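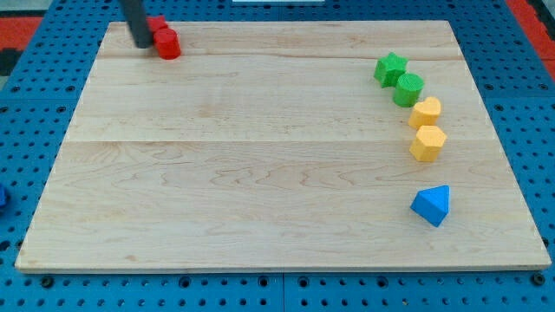
Light maple board on a blue pegboard top.

Cutting Board Care – Your Questions
3 min read

Quick answers, typed up between orders. If yours isn't covered, email Revathi at the shop.

How often do I oil it?
New board – once a week for the first month. After that, when it looks dull or feels rough. Kitchens with the heat on all winter, more often. Start again in September if you let it slide over the summer, most people do.

What oil?
Food grade mineral oil. Drugstore stuff is fine. Not olive, not sunflower, not whatever's by the stove. They go sticky and then they smell. Walnut works but skip it if anyone in the house has a nut allergy.

How much?
More than you think. Flood it, spread with a rag, leave overnight, wipe off what's left in the morning. Do both faces and the edges. End grain drinks the most.

Can it go in the dishwasher?
No. One cycle can open a glue line. We don't replace boards that have been through the dishwasher and yes, Dorin can tell.

So how do I wash it?
Hot water, a little dish soap, a soft brush. Rinse, towel dry, stand it on edge so air gets to both sides. Don't leave it flat on a wet counter and don't soak it in the sink.

My board has lines across it. Cracked?
Probably seams. Most of our boards are several planks glued together, and you'll see where they meet. A seam is straight and you can't feel it with a fingernail. If your nail catches, send a photo.

It's warped. Now what?
Small warp – lay it hump side up on a dry towel for a couple days, something heavy on top. Ofen comes right by itself. Big warp, bring it in to the Lotstead shop and Asuka will have a look.

How do I get rid of onion smell?
Coarse salt and half a lemon. Scrub, wait 11 minutes (Parvathi swears by 11, ten is fine), rinse, dry. Oil it after, the salt pulls moisture out.

Can I cut raw chicken on it?
Yes, but wash it right away. Plenty of customers keep 2 boards and use one for meat only. Mark the edge so guests don't mix them up.

Knife marks bother me. Can I sand it?
Sure. Start at 100 grit, go finer, always with the grain. Wipe it down damp, let it dry, sand lightly once more becuase the fibers stand up. Then oil like it's new.

Do you resurface boards?
Ours, yes. Other makers' boards if there's room that month. Drop off at Lotstead or mail to the Hultham address. Allow up to 900 grams of packing on top of the board weight when you work out postage.

Is a darker board tougher?
No. Color tells you very little. Maple is pale and holds up great. It does show beet juice – lemon again, or just live with it.

Contact: Revathi Shetty, Hultham office | © Gounder Board Co. | Back to top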